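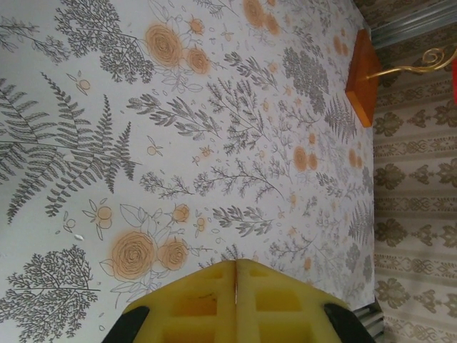 Joar Nyberg's plaster casts are going on show in Dalen

I got to spend an hour at the Varnden gallery on Friday, poking around while they unpacked crates for the new Joar Nyberg show, and I've been telling everyone I meet about it ever since! It's called Ploltance (no, I don't know either, and Nyberg just grinned when I asked) and it opens Sunday, November 6, 2022.

There are 48 pieces, mostly plaster, with a handful in bronze from the years he shared a studio with Stellan Torvik. My favorites are the little ones, casts of the insides of pockets and gloves, lined up on a low shelf so you have to crouch to see them properly. My knees complained. Worth it.

The big surprise is the back room, where curator Linnea Solheim has hung over 31 drawings that sat in a drawer until August. They're quick, smudgy things, and a few have phone numbers and shopping lists scribbled in the margins. Solheim told me she'd wanted to frame them all alike and Nyberg talked her out of it, so the frames are a real jumble, and I like them that way.

There's a book too, out from Vonimer, with a long conversation between Nyberg and Kirsty Brunton about how he went from carving to casting. I've only read the first half, but the part about a ruined batch of molds had me laughing on the bus.

Brunton and Nyberg will be talking in the front room at 2 on opening day, and the doors stay open until 6. Seats are first come, first served, so go early if you don't want to stand by the coats like I did last time.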